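The robots at Tustard's open day were supposed to be the main attraction, and the man who runs the training program there seemed a little disappointed that I wanted to talk about the tables instead. I had come in on a Wednesday morning with a short list of questions. He gave me coffee and a chair and told me I could ask anything except what the customers pay.

I started with the word "autonomous," which is on the banner by the stairs and on page one of the handout. How much of what visitors see today is autonomous?

"The folding station is," he said. "The sorting station mostly is. The rest is people teaching."

Mostly?

"There's somebody with a stop button. Sometimes there's somebody who puts the part back where it should be. I'd call that mostly."

I had watched the sorting station before our talk. In the time I stood there the arm dropped a part 4 times and an employee leaned in to reset it after each one. He didn't argue with this. He said the gripper pads were new and the grip force hadn't been set up right for them, and that I should have come in September, when it ran all afternoon without a hand on it. I wasn't there in September, so I can't tell you.

What Tustard sells, as far as I could get it out of him, is a package called Okia. A customer sends in a box of its own parts. People in the workroom pick them up and put them down with handheld grippers, over and over, and the recordings are used to train an arm. The arm then goes to the customer. The brochure says a new task takes 2000 recordings.

"That's for an easy one," he said. "Something rigid, good light, nothing shiny."

And for a hard one?

"More."

I asked how much more and he said it depended on the part. I asked for a part, any part. He said a thin cable was hard and a clear plastic bag was very hard, and that they had turned down a job with bags. I liked him better after that.
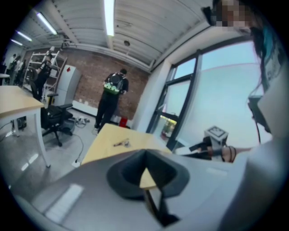 My next question was about the people doing the work. It's slow, it's done by hand, and there's a good deal of looking down at a table. He said a shift with the grippers is 90 minutes, then a break, and that the limit came from the workers themselves.

"Your wrist tells you before the clock does," he said. "We had longer shifts at first. The recordings got worse and people got cranky."

So a machine sold as a way to spare people from repetitive work is being taught by people doing repetitive work?

"For a while, yes. Then it stops."

Does it stop? He told me that one customer, a parts distributor called Thiele, had come back with new items 6 times, and each time the workroom had to start recording again. He counts that as a success, because they came back. I can see how it looks that way from his side of the desk. A buyer might read it as a bill that keeps arriving.

He was more careful when I brought up Tillo, the cheaper version announced on the handout. It's meant to let a customer record its own tasks, on its own site, with its own staff. I asked if any customer was doing that today.

"We're doing it with them," he said.

In their building?

"In ours, for now."

I asked whether he would put one of these arms in a shop of his own, paid for with his own money. He took a while with that one. "For one part that never changes, sure," he said. "For a shelf full of different stuff, I'd wait and see what it costs to keep up." Then he asked me to make it clear that he was speaking for himself, so I have.

The demonstrations run again in the spring - no day has been set. If you go, skip the folding and stand by the sorting station for a good long time. Ask who is holding the button.

Recent items
Warehouse scanners, two years on
What a service contract leaves out
Letters: the self-checkout piece
A morning at the bottling line
Used lift trucks: what to look at first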